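# Crédit immobilier – séance 4 : l'amortissement du prêt

Rappel de la séance 3 : le taux nominal sert à calculer les intérêts, le TAEG sert à comparer les offres. Les exercices de la feuille précédente sont supposés faits.

## 4.1 Mensualité constante

Pour un capital *C*, un taux mensuel *t* et *n* mensualités :

**M = C × t / (1 − (1 + t)^(−n))**

Le taux mensuel est ici le taux annuel divisé par 12 (taux proportionnel). Ne pas arrondir *t* avant la fin du calcul. L'assurance s'ajoute à part.

Chaque mensualité se décompose en deux :

- intérêts : capital restant dû × *t*
- capital amorti : M − intérêts
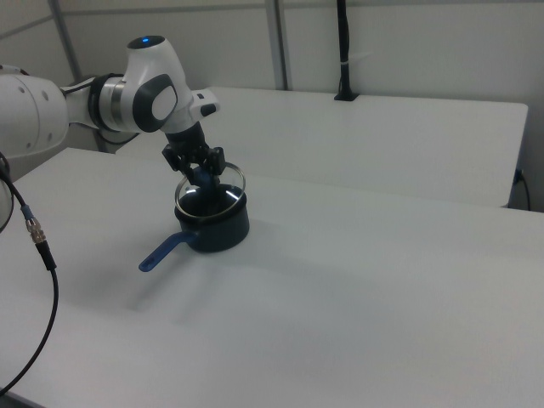 La part d'intérêts diminue donc chaque mois, alors que M ne change pas. Sur un prêt long, l'emprunteur qui revend tôt a remboursé peu de capital. Ce point revient presque tous les ans à l'examen.

## 4.2 Cas Fernstead

La société Fernstead emprunte auprès de la banque Restarell pour acheter un local. Au début du mois de mai, le capital restant dû donne 2000 € d'intérêts pour le mois, au taux annuel de 2,4 %.

1. t = 0,024 / 12 = 0,002
2. Capital restant dû = 2000 / 0,002 = 1 000 000 €

Attention à l'erreur classique : diviser par le taux annuel.

## 4.3 Remboursement anticipé

Lire le contrat avant de calculer. Il faut y relever l'indemnité prévue, son plafond et le montant minimal accepté. Dans le cas Trorkier (polycopié, p. 29), le contrat refuse tout versement inférieur à 10 % du capital initial.

À préparer : les quatre premières lignes du tableau d'amortissement du cas Mthembu, p. 31.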